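# Lilari Award

The **Lilari Award** is a yearly prize for a first romantic novel written in English. It is given by the Serkellow Writers' Circle, a regional society of fiction authors, and takes its name from the Lilari, the small river that flows through the town of Serkellow.

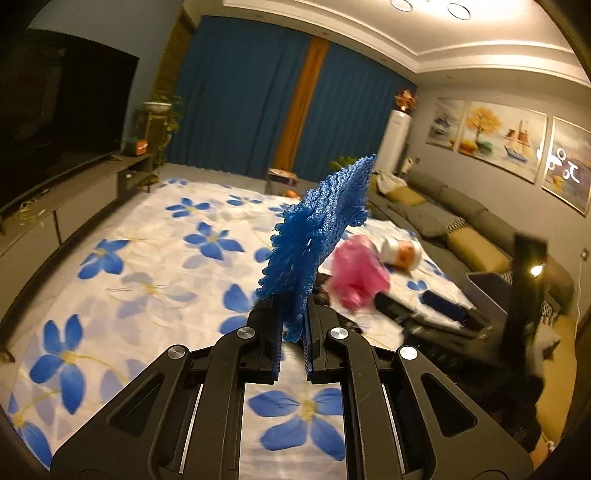
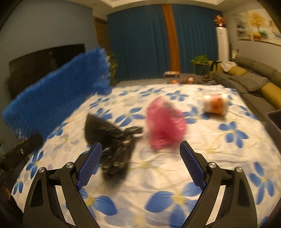 *First: blue foam mesh sleeve. Second: bed sheet with large blue flowers, and a pink-red plastic bag.*

## History

The award was founded in 2000, when the Circle received a gift from the local printing firm Kristiansen. In the beginning it was open only to members living in the district. This rule was removed after 2 seasons, as the number of entries was too low for a proper shortlist. From then on, any author whose first novel had appeared in the previous calendar year could enter.

The original trophy, a glass bowl, was lost during a move of the Circle's office and was replaced by a silver pen tray.

## Rules and judging

Entries open in January. Each book is read by three readers, who are themselves published novelists and who do not know each other's marks. The books with the highest marks, never more than 24, form the longlist. A separate panel then chooses the shortlist and the winner. Self-published novels have the same rights as others, but collections of short stories are not accepted.

## Ceremony

The award is presented at a summer tea party in the Skatora Hotel, near the railway station of Serkellow. Shortlisted authors may bring one guest, and it has become a custom that many of them bring a parent. The winner reads one page aloud, usually the opening of the book.

The ceremony of October 2020 was held online, and the winner received the tray by post.

## See also

- Romantic fiction
- List of literary awards for first novels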